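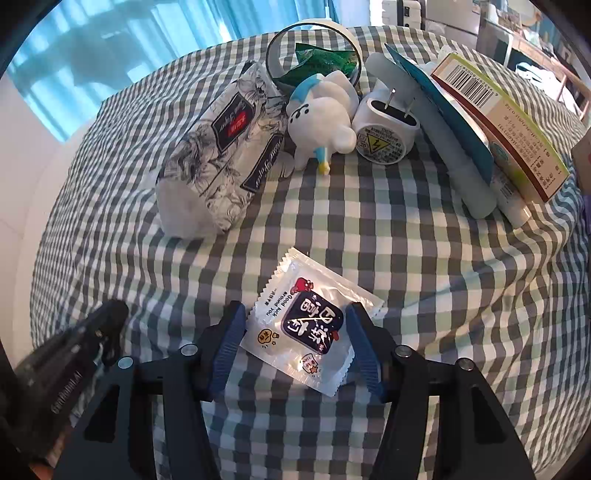

Delholm Gambling Harm Outreach
Progress report to the Hurnano Fund, 10 November 2023

The budgeting sessions at the Delholm and Asholm clubs have run since July. We have now spoken with 413 people, well above target. I would be careful with that figure. It includes anyone who took a leaflet at the door, and most of them kept walking.

Only five people have set a weekly betting limit with us and come back to talk it over. Two of those told us they had stuck to it. We have no way of checking, and I'd rather not call it a success rate.

The Yusof self-exclusion form is still too long. People fill in the first page and then put it in a bag. We asked for a shorter one in July and have seen a draft with a new logo and the same number of questions.

The Asholm club says its staff are fully trained. Our worker was there on a busy night and saw the help-line cards stacked behind the bar.

Spending is on budget apart from $200 extra for printing. I don't recommend more leaflets. We would like to move the rest of the printing money into evening phone hours, starting with Delholm, and need your approval to do it.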